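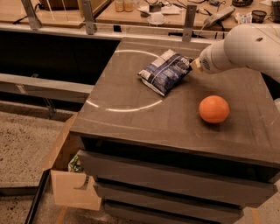 ## Ablageflächen und Markierungen: Notizen zur Übung 2

Eine Linie auf der Möbeloberfläche soll angeblich Ordnung schaffen. Fallska empfiehlt das im Skript, Kasprzak schreibt es ab. Belege? Bei beiden dünn.

Zum Schubladenschrank:

- Der weiße Bogen ist nach rechts **offen**. Wo hört »innen« auf? Bitte vor der Diskussion festlegen.
- Die zerknitterte Snacktüte liegt innerhalb, der orange Ball außerhalb. Daraus folgt noch keine Regel. Wer »Essbares nach innen« notiert, muss erst klären, ob der Ball nicht eine Orange ist.
- Unter der Platte sind Schubladen. Warum überhaupt oben ablegen? Garberg übergeht die Frage auf 15 Seiten.

**Begriffe**

*Zone:* markierter Teil einer Fläche. *Ablage:* alles, was ohne festen Platz liegen bleibt. Die Trennung stammt von Kohei Amano und ist brauchbar, solange man sie nicht überdehnt.

**Bis zur nächsten Sitzung**

1. Eigene Ablage zu Hause skizzieren, bis zu 863 Zeichen Kommentar.
2. Einen Einwand gegen Fallska formulieren. »Sieht ordentlicher aus« zählt nicht.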